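Canoneck Robotics Course
Unit 5 handout: Collecting two-handed demonstrations
March | Posted by the course staff

For this unit each team records a set of demonstrations with the hand-held grippers. The recordings go to the Sulance server and will be used in Unit 6 to train a policy. Read the whole sheet before you come to the lab on Thursday.

Each team needs 60 good demonstrations of the keyboard task. A demonstration runs from the moment both grippers leave the rest position until they return to it, and should take about 200 frames. Grip the keyboard by its two ends, lift it level, and set it down inside the target area. Move at a steady speed. If one end slips, stop the recording and mark it as failed. Do not delete it.
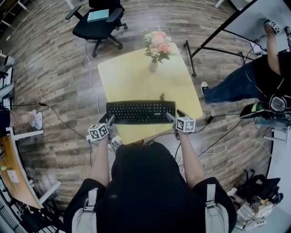 Keyboard task with two grippers. Each gripper carries its own marker cube.

The cubes are how the tracker finds your hands. Keep them facing up and out, and keep your sleeves and head clear of them. A cube that is hidden for more than a few frames leaves a gap in the path, and the checking script will reject the file. Check your straps before you start, and watch for cables when you step back from the table.

Name files with team number, task and take. Teams working in the Nondley room use the prefix N.

To hand in: the recordings, the failed takes in a separate folder, and one page on which grips slipped and why. Lab is in room 552.

Questions: course desk, Strazds Building
© Canoneck Robotics Course | Back to top
3 comments | Share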